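Who Fixes the Dorley Road? Local Services in a Small Township
Project report by Annick Aubert and Hatem Amrani

Dorley has one road grader, and it has been out of service since March. Council's position is that the grader is "under review". So, by now, are the potholes.

We put a one-page survey in 70 letterboxes and got 50 back, a better turnout than the last council election managed.
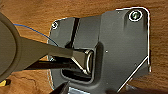 Most people wanted the grading contracted out to Buvville, which has two machines and quoted $4,000 a visit. Council has budgeted $2,000. Our neighbours suggested grading one side.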